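Looking After Boxing Gloves and Hand Wraps at Home

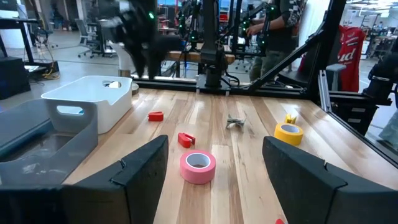 By M. Abubakar | Home Tips | 6 min read

Gloves wear out from the inside. The leather on a decent pair will take years of bag work, but the lining starts to smell within a month if the gloves live in a closed gym bag.

Take them out as soon as you get home. Open the straps all the way, pull the cuffs wide and wipe the inside with a dry cloth. Then stuff each glove with crumpled newspaper and change the paper after 30 minutes. The first lot takes up most of the sweat. Leave the second lot in overnight.

Keep gloves off radiators and out of direct sun. Heat dries the leather and it cracks along the thumb seam first. A small fan pointed at the cuffs is enough, even in December.

For smell, fill an old sock with baking soda or cedar chips, tie the end and push it down to the fingers. Change baking soda every 12 sessions or so. Don't pour powder straight into the glove – it cakes in the lining and you won't get it out. Freezing gloves doesn't do much either. The smell comes back when they thaw.

Hand wraps

Wash wraps after every use. Put them in a mesh bag or they will tie themselves around everything else in the machine. Close the hook-and-loop tab first so it doesn't snag. Cool wash, no fabric softener, and hang them over a door to dry. Roll them with the tab on the inside, so the thumb loop ends up on the outside ready for next time.

100 percent cotton wraps shrink a little in the first few washes. The stretchy kind keep their length but go slack sooner.

Small repairs

A loose thread at the cuff can be trimmed and sealed with a dab of fabric glue. For a split seam, use waxed thread and a curved needle, and go back through the old holes. I use the Tenard thread sold at the hardware store in Jarnport, but any heavy upholstery thread will do. Clean the leather before you start and let the glove dry for a day afterward.

If the padding has shifted and you can feel your knuckles through it, stop there. Padding can't be fixed at home, and those gloves are finished for sparring.

Filed under: Sports gear, Laundry, Mending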